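Stale grasp targets and a timestamp bug

Monday, April 7, 2025

Most of March went into the grasp planner, and most of that time was wasted, as the planner was fine. Writing it up so I don't repeat it.

Our stack has three processes. Vila does the perception: it takes the head camera stream, segments the objects and publishes a pose per object. Tumex is the planner. It subscribes to those poses, picks an arm, and produces a joint trajectory. The controller runs on its own machine and doesn't care where the trajectory came from.

The symptom was a lateral offset at the grasp pose, always in the direction the object had last been moved. On a static table there was no error. If I slid an object and requested a grasp soon after, the gripper went to where the object used to be, or somewhere in between. I blamed the pose filter first. Then I blamed the hand-eye calibration and redid it twice, which changed nothing.

Bartosz Olszewski suggested logging the age of each pose at the moment Tumex consumed it. I had been logging the age at publish time, a different and much more flattering number.

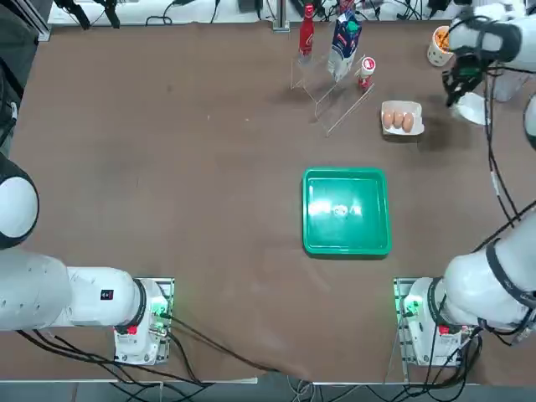 Test layout for the replay runs: tray in front, groceries along the far edge, right arm over at the far corner.

With the new log line the cause was visible in a few minutes. Vila stamped each message when segmentation finished, when it should have used the capture time of the source image. Tumex then looked up the camera transform at the wrong time and treated the pose as fresh. Worst case in the log was 1772 ms between capture and consumption, on a cluttered table with a transparent rack in view. The acrylic produces a lot of candidate masks and they all go through the same queue.

The fix has two parts. The capture stamp is now carried through every stage unchanged. Tumex also rejects any pose older than a configurable limit and requests a new one. The second part broke 13 unit tests, all of which had hard-coded stamps of zero. I rewrote those with a fake clock.

I replayed the recorded sessions against the patched build and the offset is gone. Grasps on the rack are slower to start — the planner now waits for a pose it can trust, and the queue is still long. I have a branch that drops low-confidence masks before pose fitting. It helps, but it also drops the rack itself from the collision map now and then, so it stays a branch until I can handle transparent obstacles separately.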